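Questions I get asked a lot

Last updated April 18, 2025

I mend and sell second-hand desktop computers from the back half of my house in Turkbridge. I get the same emails over and over, so this page should save us both a bit of typing. If yours isn't answered, write to me anyway, I do read everything (though not always on the same day, sorry).

Are you a proper shop?

Sort of! There's no window and no till. You email, I tell you what I've got, you come and collect it or I post it. I've been doing it this way since I left Patwary, where I looked after the office machines for longer than I care to say. People do turn up unannounced now and then, and I'd much prefer that you didn't, as I may well be in the bath.

What do you sell?

Desktops, mostly old office towers that have been cleaned up and given a new drive. I also do the odd monitor and a lot of keyboards. I don't do laptops any more. I got fed up with glued-in batteries and hinges that go if you look at them, and my eyes aren't what they were for those tiny screws.

How much is a computer from you?

Most of them go for £104, which includes a fresh drive, a keyboard and a mouse. Yes, it's an odd number. It was £100 for years, then the drives went up and I added what they'd gone up by. Anything with a better graphics card costs more and I'll quote you for it.

Will it run such-and-such game?

Probably not very well, if it came out recently. An old office tower is lovely for letters, email, films, homework, spreadsheets and the sort of game where you plant turnips. Tell me the name of the game before you buy and I'll look it up for you. I'd sooner lose the sale than have a cross teenager on the phone.

Can you look at my own computer and tell me what's wrong with it?

Yes, happily. I don't charge for looking. If I can fix it I'll tell you what it'll cost and you can say no. Please bring the power lead, and please, please write down your password or change it to something silly before you drop it off. I've lost whole afternoons waiting for somebody to ring back with a password.

It won't turn on at all. Is it dead?

Maybe, but try a few things first. Check the little switch on the back by the lead (you would not believe how often a hoover knocks it). Try a different socket, and skip the extension lead. Take out anything plugged into the USB ports. If it still does nothing, the power supply is my first guess, and those are cheap and easy to swap in most towers. Some of the big makers used their own odd-shaped ones, and then it can be a bit of a hunt.

It turns on, but there's nothing on the screen.

Different problem, and quite often a nicer one. Have a look at where the monitor is plugged in. If your computer has a separate graphics card, the cable wants to go into that and not the socket higher up. If that's fine, the memory may need taking out and pushing back in firmly, with the computer off and unplugged. You want to hear a click. I'd say that cures a good third of the ones people bring me.

Should I open it up myself?

I think everyone should have a go once! Unplug it, hold the power button in for a few seconds, lay it on its side on something that won't scratch and take off the panel. Touch bare metal on the case before you touch anything else. The one thing I'd ask you never to open is the power supply itself, the metal box the mains lead goes into. It can hold a nasty charge even when it's unplugged.

And if you ever have the processor out, be careful of the socket. On many boards the pins are down in there and they bend if you breathe on them. Aurelia Gruber, who had my spare bench for a while, straightened a whole row with a sewing needle and I still don't know how she did it.

Is it worth upgrading my old one?

If it's still got a spinning hard drive, swap that for a solid state one and you'll think you've bought a new computer. After that, more memory. After that I'd stop and put the money towards a newer machine. I had a chap spend £200 on bits for a tower that I'd have sold him the better version of for half as much, and he'd bought them all before he asked me.

What happens to my files?

If you're giving me a computer, I wipe the drive before I do anything else with it. If the drive won't wipe, I drill it. I'm happy to do that while you watch, and quite a few people seem to enjoy it. If you want files copied off first, say so when you email, and bring something to put them on.

Do you take old computers?

Yes, if they're complete and not older than about 2 office chairs ago. Sorry, that's what we used to say at work. What I mean is, send me the make and model from the sticker and I'll say yes or no. I can't take big glass monitors or printers. Especially printers.

Do you post?

I do, with Guva, and they've been pretty good to me. I pack towers in their original foam if I've got it. Collection is free, and I'll help you get it to the car.

What's the guarantee?

Six months on everything. If it goes wrong in that time, bring it back and I'll mend it or swap it. It runs from the day you collect, and anything you bought last July has now had its time, though ask me nicely and I'll still have a look.

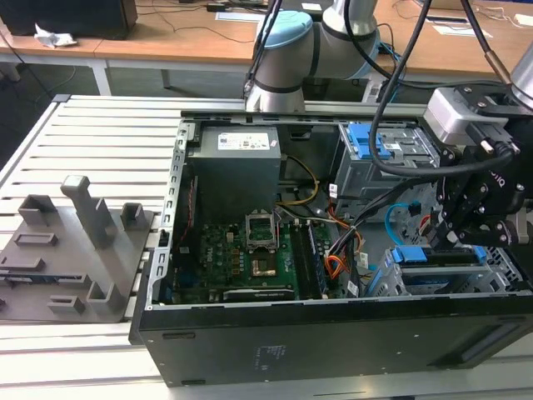 Do you do company clear-outs?

Small ones. Hiltix had me in when they moved offices and that was as much as my hallway could take. If you've got more than a carful, ring me first and we'll work out a few trips.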